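Rearranging Work Tables in a Shared Workshop
By Mackenzie Robichaud and Hussam Farah
5 November 2019

The workshop on the ground floor of the Trilgate building is used by three student groups and one evening class. In June the room got new wooden-topped tables, and they were put wherever the old ones had been. Our project was to look at how people move and work in the room and propose a better layout for the tables, desks, chairs and rolling stands.

We measured the room first. Hussam drew the floor plan on grid paper and Mackenzie copied it into Drondell, the drawing program the department uses. We then cut paper shapes for the furniture, at the same scale, and moved them around on the plan until we had two layouts to compare. Layout A kept the tables along the wall with the windows. Layout B turned them so that people could get to both long sides.

Our main rule was a clear walkway of 1000 mm between any table and the desk behind it. In the old arrangement the narrowest spot was 552 mm with a chair pushed in. With someone sitting there, you had to ask them to move. Layout A fixed that spot but made a new tight place near the door, and the door could only be opened part of the way. Layout B met the rule everywhere except beside the sink.

We also handed out a short survey. We got 142 responses, counting people who filled it in more than once on different days, and we should have written names on the forms to sort that out. The most common complaint was bags and cases left where people walk. The second was the office chairs, which roll well on the gray floor and end up far from the desks they belong to. Several people asked for a place to put a jacket.

We tried Layout B for 2 weeks. Moving the furniture took most of an afternoon, longer than planned, because the cables under the desks had to be unplugged and labeled first. The evening class liked being able to sit across from each other. The Smadi group did not like having their backs to the door and turned one table around again after four days. We left it that way and marked the change on the plan.

Storage is still the weak point. The open shelf from Transtead that we put in for bags was too shallow for the bigger ones, so they went back on the floor or on top of things.
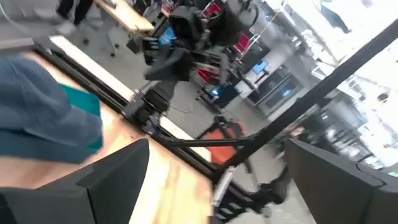
For the next round we would try hooks on the side wall and a deeper shelf, placed before the tables are moved. The rolling stands also need a parking spot drawn on the plan, with tape on the floor to match. Hussam has the paper shapes and the full set of measurements in the project folder.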